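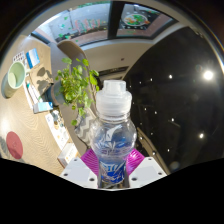 Clear bottle with a white sports cap

Has anyone in Lunlow been moved over to Gistton Water yet?
Our letter came on 6th February and says the whole east side goes across in September. I'm quite excited, as the old mains on our road date from 1851! Do I need to set up a new account, or does it carry over?
Porov

Carries over! We switched last year and I was so pleased with how easy it was. You keep your meter, you get a new account number in the post, and all you do is change your direct debit. Do take a reading on the day and keep a copy (ours was out by 11 units and they fixed it in one call). Pressure upstairs is lovely now too.
Vlad

think its 3000 homes in total so expect a queue on the phone. ours took 5 weeks to get a first bill
gistton_hill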